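Subject: Re: [wallmaps] Folded or flat?

Morning all,

Catching up on the list over a pot of tea, so forgive me if this has been answered already. Someone wrote:

> I've got a big sheet from Kedard that has been folded since I bought it,
> and the creases are going white. Do I iron it? I want it up in the back
> bedroom by November and I'd rather not pay for a frame.

Please don't iron it! I did that to a lovely road map of Iceland (the old Eyvindsson one, 61 pence in a church sale) and the ink came off on the tea towel. What works for me is to lay it face down on clean lining paper, put a board over it and pile books on top for 7 weeks. Yes, weeks. I gave up at three the first time and it sprang back like a deckchair.

White creases won't go, I'm afraid — that's the ink cracked off, and you can only touch it in with a soft pencil. I keep a tin of 32 of them for sea blues alone, which tells you how my evenings go.

As for hanging, political maps are the most forgiving, I find. All those flat colours hide a ripple far better than a relief map does, and you can get away with a few dabs of putty.

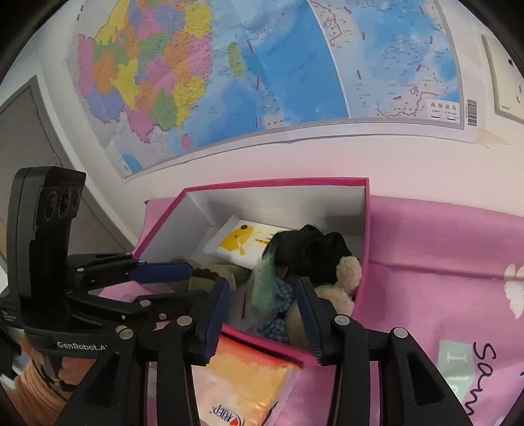 On putty I had a grumble back off-list, asking whether I'd ever tried getting the stuff off again after a hot summer, and saying that Brukico strips had taken the corners clean off a map of the Baltic. Fair enough. I've only ever used the strips on laminated sheets, so I'll bow to experience there. Wooden hanging rails are kinder if you can run to them, and Vendus do a pair wide enough for a 992 mm sheet. Measure first, mine arrived a thumb's width short and I had to trim the margin, which still makes me wince.

Keep it out of the sun too. Pinks go first, then yellows, and you end up with a world made of green and grey.

Does anyone have a spare index booklet for the Kedard Europe? Mine has lost everything after M. Will happily pay postage.

Cheers, and good luck with the bedroom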